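An Afternoon at the Clorgate Open Day

Reading time: 2 min

In September I went to the open day at Clorgate. I had registered months before, and I almost forgot it. The bus leaves you at the gate, and from there you walk past two loading docks until you find the door with the paper sign.

Dale Charbonneau took our group through the building. He speaks fast, and I missed some of his jokes, but he was patient with questions. He told us that they want 3,000 recorded tasks before winter, all of them done by people holding grippers in their hands. The robot will learn from these recordings later. I had expected to see big arms moving by themselves, so at first I was a little disappointed.

Then we came to the stations with the curtains, and I stayed there for 30 minutes. The task was plugs and power strips. 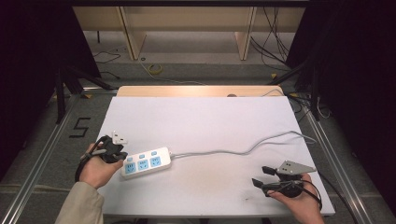 I asked Dale why they chose something so ordinary. He said that a plug is a difficult object, as it must arrive at the right angle and the cord always pulls it somewhere else. At home I do this behind the sofa without looking, and I never thought that it is a skill.

After the demonstration the visitors could try a pair of grippers at a practice table. They are heavier than I imagined. My fingers wanted to feel the thing I was holding, and of course they felt only the handle. I dropped my plug four times - a boy of maybe ten years did it on his second try and looked very pleased.

There was coffee at the end, and a short talk by Dwight Després about the next project, Plurnis, which will be about folding cloth. I would like to go back for that one.

Related posts
My First Week With a Robot Vacuum
A Morning at the Bergeron Packing Hall
Notes From the Allano Workshop

Contact | Copyright, all rights reserved | Back to top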